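자주 묻는 질문

이 페이지는 Plondedeo 핸드헬드 그리퍼 시연 데이터와 정책 학습 결과에 관해 메일로 들어온 질문을 모은 것입니다. 논문 본문과 겹치는 내용은 짧게 적었습니다.

Plondedeo는 무엇을 다루는 연구인가요?
로봇 팔을 원격 조종하지 않고, 사람이 양손에 그리퍼를 들고 한 시연만으로 양팔 조작 정책을 학습시키는 방법을 다룹니다. 대상은 비닐, 천, 완충재처럼 모양이 쉽게 변하는 물건입니다.

데이터는 몇 개인가요?
공개본에는 시연 914개가 들어 있습니다. 중간에 추적이 끊긴 시연은 제외했습니다. 제외 기준은 Szabolcs Lakatos가 정리한 별도 문서에 있습니다.

실험실에서만 수집했나요?
아닙니다. 절반 이상을 일반 가정에서 수집했습니다. 침대, 식탁, 바닥을 작업면으로 썼고 조명은 각 집의 것을 그대로 썼습니다. 낮과 밤 시연이 섞여 있습니다.

주변 물건은 치우고 찍나요?
치우지 않습니다. 작업 대상만 손이 닿는 곳에 두고 나머지는 그대로 둡니다. 배경을 정리한 데이터로만 학습한 정책은 처음 보는 방에서 성공률이 크게 떨어졌습니다.
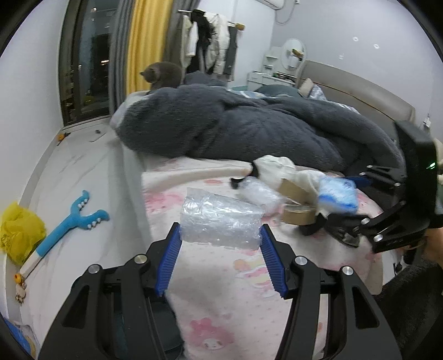 그림 1. 침대 위 작업. 왼쪽 그리퍼 앞에 에어캡 뭉치가 있고, 오른쪽 그리퍼 옆에 갈색 포장 테이프 두 개가 있다.

반려동물이 화면에 들어온 시연도 쓰나요?
씁니다. 작업 대상을 건드린 경우에만 뺍니다. 사람 얼굴이 보이는 구간은 공개 전에 모두 가립니다.

에어캡을 대상으로 넣은 이유는 무엇인가요?
투명해서 깊이 추정이 잘 안 되고, 잡는 힘에 따라 모양이 바뀝니다. 저희 과제 가운데 기존 방법과 차이가 가장 크게 난 물체입니다. 과제당 50회 평가에서 비교 모델보다 20회 더 성공했습니다. 실패는 대부분 두 겹을 한꺼번에 집는 경우였고, 이 문제는 아직 해결하지 못했습니다.

양손 그리퍼의 시간은 어떻게 맞추나요?
녹화 전에 두 그리퍼로 같은 동기화 화면을 찍고, 후처리에서 지연을 보정합니다. 보정 코드는 A-yeong Son이 관리하며 저장소의 sync 폴더에 있습니다.

다른 로봇에도 적용할 수 있나요?
Bozsik 팔과 Jollstead 팔에서 확인했습니다. 손끝 형상이 같으면 재학습 없이 쓸 수 있습니다. 손끝이 다르면 새 시연을 추가해 미세 조정해야 합니다.

학습에는 얼마나 걸리나요?
저희 서버에서 전체 데이터로 3일 걸렸습니다. 과제 하나만 학습할 때는 하루 안에 끝납니다.

다음 공개는 언제인가요?
7월에 평가 영상과 실패 사례 목록을 올릴 예정입니다. 원본 영상은 용량 때문에 신청을 받아 따로 전달합니다. 신청서에는 소속과 사용 목적을 적어 주십시오.

오류는 어디에 알리면 되나요?
저장소의 이슈란에 시연 번호와 함께 남겨 주십시오. 데이터는 Þröstur Mogensen, 학습 코드는 Shahnaz Ranasinghe가 확인합니다. 답변은 매주 월요일에 모아서 올립니다.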